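Saturday, cell notes – bin picking, safe working rules

Good session! The written rules for the Gustix cell finally read like something a person would follow, and I'm really happy with how short they've become. Two pages, down from 14.

What changed:

Speed. While teaching near the bin we stay in reduced mode, capped well under the usual limit, with the enabling switch in hand. No exceptions for "just one quick point".

Reach-in. Arm stopped and the pendant goes with whoever is reaching. The old Esodo sheet let a second person hold it, and I never liked that – too easy to lose track of who has control.

Clamps. Check every clamp on the bin before the first pick and again after 30 cycles. If one has moved, redo the bin frame before running anything else.

Hoses and cables. Jog the wrist through its full range by hand control before the first auto run, watching the slack the whole way. I love this one, it takes no time and teaches you so much about the dress pack.

Logging. Every protective stop gets a line in the Chow log with the pose and the program step. We have 800 picks planned for the Jelletti comparison in July and I want clean records from the start.

Still open: where to put the floor marking, and whether a dropped bar counts as a stop or just a failed pick. I lean toward failed pick, with a note. 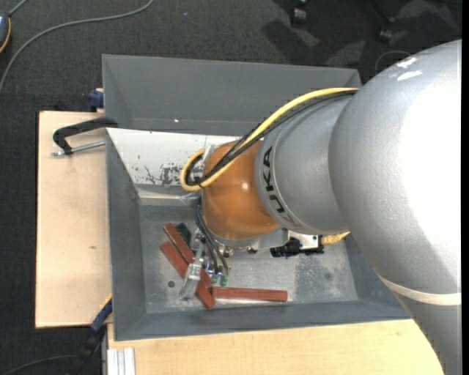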